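I started this word list because my crossword notes had got out of hand – three notebooks and a shoebox of backs of envelopes. It's now one plain text file called `clurnness.txt`, with 3521 entries, one per line.

## What's in it

- the answer, in capitals
- the clue as I first met it, or my best memory of it
- a difficulty mark from 1 to 5 (mine, so take it or leave it)

2234 of the entries have a clue. The rest are just words I liked the look of and mean to get back to. I've left out anything over 11 letters, as my grid maker, Cleltine, falls over on those.

## Using it

```
cleltine --words clurnness.txt --size 11
```

It also loads fine into Flesell if you turn off the accent check first. I do this at the kitchen end of the evening, so fixes can be slow – February was a write-off. Spelling is British all the way through, and I'm not budging on GREY.

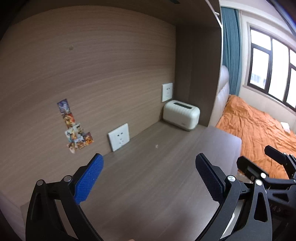
Can I use the list in a puzzle I'm selling?

Go ahead, as long as you write your own clues, as plenty of the ones in the file are other setters' work.

## Still to do

- sort out the doubles under S
- add marks to the last batch of birds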